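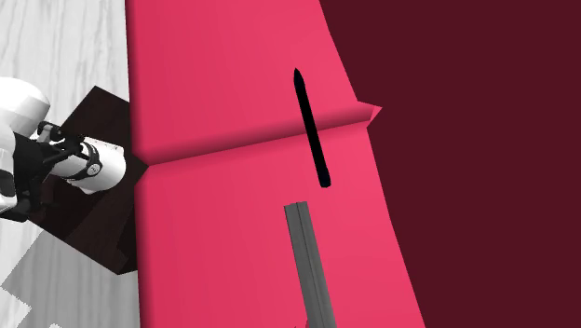
Pink sheet with a crease across it, thin black stick on top

Buyer dropped the offer on my old tablet after I mailed it, do I have to take it?

Posted by Asanka Sultana, Fri 7 August

Hi all! I sent my old Kamex tablet to Skosier in July. The online quote was $107, which I was pretty happy with (it's a few years old and I only used it for recipes and the kids' cartoons). Got an email this morning saying they've inspected it and the new offer is $62 because of "display wear." I swear there wasn't a mark on that screen when I packed it. I did take pictures first but only of the front. Can I say no and get it back, or am I stuck? And would I have to pay the return shipping? I can't find anything on their site – just a big green button that says Accept.

drulero_dan

You can say no. Don't touch the Accept button, and don't let the email sit either, since a lot of these places treat silence as a yes after so many days. Look at the bottom of the original quote email, where the terms are usually linked, and search the page for "revised." Then write back and ask for their inspection photos. I did that with a phone once and they came up by $20 without any argument. Attach your front pictures too, they're better than nothing. If you do want it back, get them to confirm in writing who pays the postage before they ship it.

One other thing – did you sign out of your account before you sent it? Some buyers knock money off for a locked tablet and the email just gives a vague reason.

pmarsh2

same thing happened to me, never again. I sell mine locally now for cash

Tilly R.

I'd get a second quote before you decide. I checked two sites for my Kamex last month and Rezaei offered me $100 for it, with a few scratches and no box. If they'll send yours back free you haven't lost anything but a week or so. Wipe it again when it comes home!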